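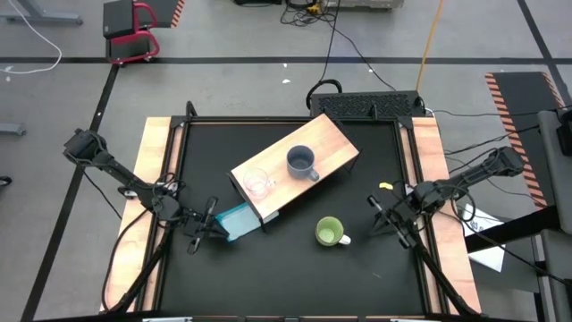 Re: [tabletop-arms] Open day in Vestthorpe, what was shown

Category: Lists > Tabletop Arms > Events and visits

Print this message | E-mail this message

February 25, 2018

Hello all,

I was at the open day of the Koval lab in Vestthorpe and I promised to answer the question from the Prudau group. I quote it first:

> We could not come because of the trains. Can somebody write
> what the two-arm table looks like in practice? On the
> program it says only "cups and board". Is it real dishes or
> plastic blocks? And is it worth asking them to bring it to
> Prudau?

It is cups, with handles. One is clear glass, and this is the one I wanted to see, as our own system at Lollov loses glass very often. It stood on a small wooden board with legs, next to a gray-blue mug. The green mug was on the black table surface, so the arms have two heights to deal with. The board is set at an angle to the table, and they turn it again between the runs.

The arms are mounted on opposite sides and each has a gripper with fingers. The task was to take a cup from the board, put it down on the table, and then the same in the other direction. During my visit they made 40 runs and 23 were without any help from the operator. The glass was the hardest. I found it good that they told us the bad numbers too and did not stop the demonstration after a failure.

What I did not like: the talk before was too long, and from the second row one sees almost nothing of the fingers. If you invite them, please ask for a screen.

About bringing it to Prudau, I asked. They say it is possible, but they need a room with a flat floor and one day for calibration. The room in Vestthorpe was number 101, if somebody wants to visit there instead. Please write to them before.

I have also the handout and can scan it.

Greetings from Lollov

Contact the list owner | Copyright 2018 Tabletop Arms list | Back to top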